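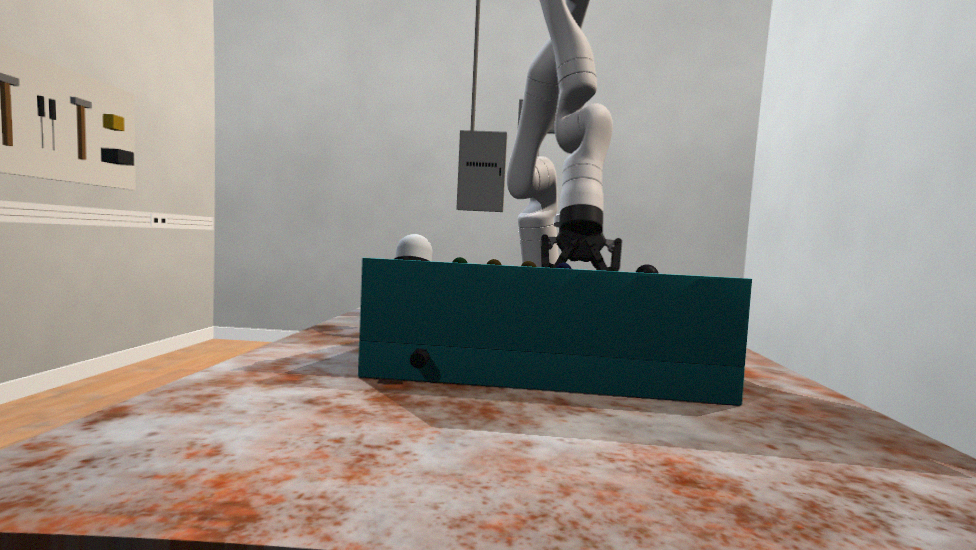

Robot arm and control box, simulated cell.

## About Tidar

Tidar helps small manufacturers plan and budget for robots. We work with shops that are thinking about a first arm or replacing an old one, and with schools that are setting up a training cell. We don't sell robots or take commissions from people who do. Clients pay us a fixed fee for a plan, and they can take that plan to any supplier they like.

The company was started by two people. Parviz Mirzaei spent most of his career in purchasing for a packaging plant. Arash Zamani was a controls technician at the same plant and had to install what Parviz bought. They disagreed often enough about what a machine really cost that they began keeping a shared spreadsheet, and the spreadsheet became the first version of the budget sheet we use now.

Our office is in Suite 302 of the Kermani Building, a former hardware warehouse put up in 1889. The freight elevator still runs and visitors are welcome to use it.

### How we work

A project starts with the job to be done. We visit the shop, watch the work, and write down what the operator handles during a shift: parts, doors, levers, knobs, buttons. Then we build the station in simulation and try candidate arms and grippers against it. Reach problems are cheap to find at this stage. So are grippers that open too wide for the space between two controls.

Older machines get extra attention. Many of our clients want an arm to tend equipment that was designed for a person standing in front of it, with a cycle lever, a mode control and a program selector.
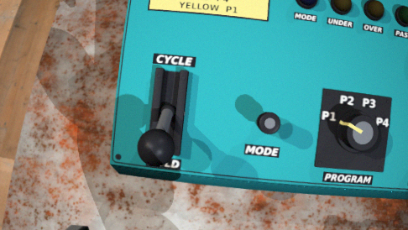 Replacing the controls with a digital interface is often possible, but it has its own price and its own downtime. We cost both routes and put them side by side in the plan.

Every plan we deliver has a line for each of the following:

- Arm, controller and mounting base
- Gripper, spare fingers and cabling
- Guarding and the safety assessment
- Electrical work
- Installation and programming hours
- Operator training
- Spare parts and service for the first two years

The line most buyers leave out is programming hours after installation. Parts change, and someone has to adjust the program. We ask who that will be before we finish the budget, and if the answer is an outside contractor, we add the contractor's rate.

### Flustach and Moro

Flustach is our budget sheet. Clients keep their copy when the project is over and can change any figure in it. Moro is the library of simulated workstations we have built up over the years. New projects usually begin from a Moro station that is close to the real one.
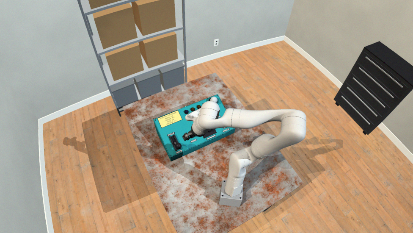 **When should we contact you if we want to buy next year?**

Late summer is best for companies whose budget year starts in January. That leaves time for a site visit, the simulation work and at least one round of supplier quotes. If your budget is approved in February or later, write to us when you have a list of the jobs you want covered. A rough list is fine.

### Getting in touch

Parviz handles first inquiries and pricing. Arash handles site visits and technical questions. Please send the make and age of any machine the robot would tend, along with the floor space available next to it.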